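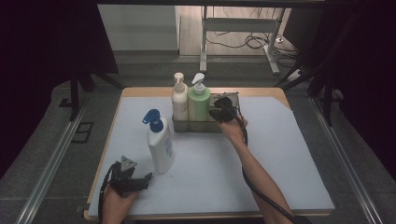 Abhishek Tyagi me disait qu'il lui fallait surtout un panier qui ne garde pas l'eau au fond. Moi pareil ! Le Meltoment de Grasent est en treillis métallique, rectangulaire, et j'y mets mes flacons à pompe — savon, crème, shampoing — sans qu'ils se renversent à chaque pression. Il fait 11 cm de haut, 30 de long, et je le vide le matin pour un coup d'éponge.

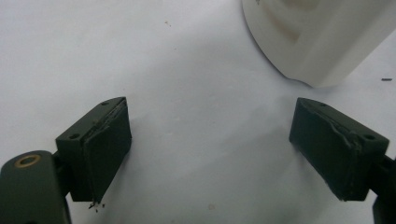
Il passe au lave-vaisselle ? Plutôt à la main, avec un séchage au torchon.

Livré avec 3 patins de rechange.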